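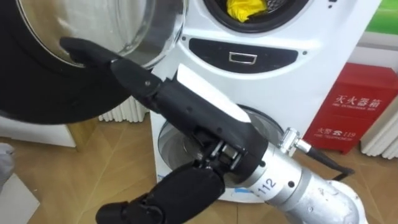 A stacked front loader with the upper door open.

Keeping a Front Loader From Smelling

Front-loading machines use less water than the old top loaders, and they hold on to more of it afterward. A little stays in the folds of the rubber gasket, a little in the detergent drawer, and a little in the filter housing. Mix that with lint and leftover soap and you get the sour smell people write in about every May, when the weather warms up.

Start with the gasket. After the last load of the day, pull the rubber back with two fingers and run an old hand towel all the way around the fold. Get the bottom twice. Hair, coins and baby socks end up there.

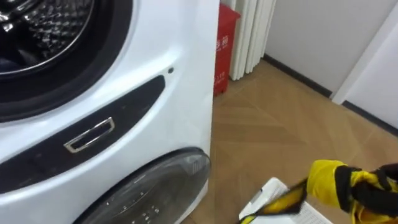

If the rubber already has gray or black spots, mix one part white vinegar with one part warm water, soak a rag in it, and lay the rag in the fold for half an hour. Scrub with a soft toothbrush and wipe dry. Never use vinegar and bleach on the same day. Some manuals rule out vinegar on the seal altogether, so check yours first.

Next comes the detergent. Most people pour too much. For a normal load in soft water, two tablespoons of HE liquid is plenty. Fabric softener leaves a waxy film on the drum and on towels, and I stopped buying it years ago. Heike Ruppert wrote to say she uses 500 ml of plain vinegar across a whole month of rinses and her towels are fine.
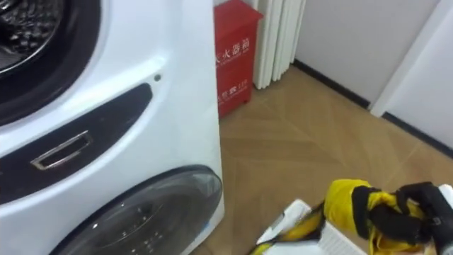 The drawer should come out once a month. There is usually a tab at the back marked "push." Soak the drawer in hot water in the sink, and while it's out, wipe the ceiling of the slot it slides into. Mold likes it up there.

Once a month, run the machine empty on its hottest cycle. Tablets work, and so does plain powdered detergent with oxygen bleach.

Leave the door open a few inches between loads — unless you have small children or a cat, in which case dry the drum with a towel and shut it.
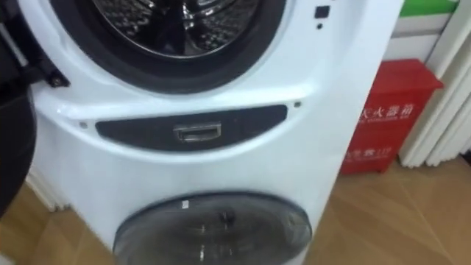
Cleaning the drain filter

Look for a small flap near the floor. Switch the machine off at the wall, put a baking pan under the flap, and open the drain hose if there is one. Then turn the filter cap slowly to the left. Expect more water than the pan holds, so keep towels nearby. Rinse the filter under the tap, feel inside the housing for buttons and hairpins, and screw the cap back in firmly.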